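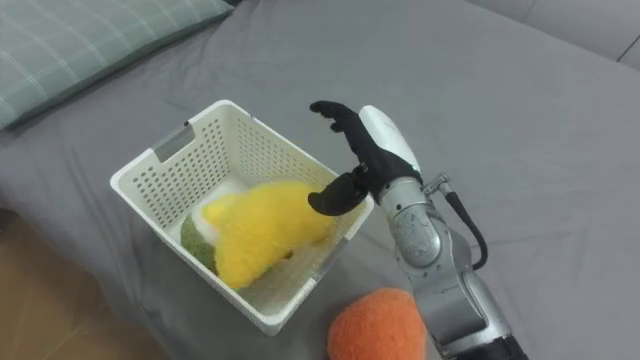 Light aircraft came down in the field behind us - who do I ring about the hedge?

Posted by Yasaman Khosravi, 11 January 2021

Bit of an odd one. We rent a small paddock on the Clundside road, next to the grass strip that the flying club uses. Last week a two-seater ran off the end of the runway, went through our hedge and stopped in the wet corner by the gate. Both people climbed out and walked to the road, and one of them apologised to my neighbour's pony, so manners at least are in good order.

The plane was still there five days later. The club says it can't be moved until somebody has said it can be moved. The police say it isn't theirs. The fire crew were lovely, put down some absorbent stuff and left. Meanwhile I have a gap in the hedge you could drive a bus through, and two sheep who have noticed.

What I'd like to know is: who is allowed to say it can go, who pays for the hedge and the ruts, and can I put up a temporary fence without getting told off for touching evidence? The landlord is Naseri Estates and their phone goes to a recording about Christmas opening hours.

Tel Stokby

Sounds like the insurers job. I'd send the club a bill for parking. My brother in law had a hot air balloon in his barley and got a bottle of whisky out of it, so ask for that as well.

Anum Kazmi

I did the paperwork for a flying club for a good few years, so I've been on the other side of this hedge.

Who says it can go: in the UK the Air Accidents Investigation Branch gets told about accidents, and until they release the aircraft it shouldn't be shifted or tidied up, apart from things like getting people out or making it safe. For a small one with no injuries they often don't come out at all. They may take a report from the pilot and release it over the phone. So ring the club, ask whether the AAIB has released it, and ask for the reference. If they go quiet, ring the AAIB yourself. They are used to farmers.

Who pays: the owner or operator of the aircraft. Damage on the ground caused by an aircraft in flight, taking off or landing is generally down to the owner, and you don't normally have to prove anyone was careless. The owner should have third party cover. Ask the club for the insurer's name and policy number, in writing, and be dull and persistent about it. "Ran off the end" could start an argument over whether it was still landing, but let the insurer be the one to bring that up.

Fence: yes, go ahead, but keep well back from the aircraft and any marks it left. Take photos of the gap, the ruts and the gate first, with something in them for scale. Keep receipts. Electric netting will do for two sheep, assuming they respect it. Mine never did.

Two other things. Ask what happened about the fuel. If any went into that wet corner you want it written down now, and if there's a ditch running off it the environment people should hear about it. And agree the way out before the recovery lorry turns up. We had a Talov low loader sink to its axles getting out a plane that weighed less than the driver's lunch, and the second lot of ruts was far worse than the first. Ask them to lay boards.

Your landlord needs a letter too, as the hedge is probably theirs and the grazing is yours, so it may be two claims.

Yasaman Khosravi

Thank you Anum, that's brilliant. The club has found a reference after all, it was "in the other email". It was released the day before yesterday and they hadn't thought to mention it. Lorry booked, boards promised. The insurer wants a price per metre for hawthorn, so if anyone local lays hedges please message me.

Tel, no whisky yet.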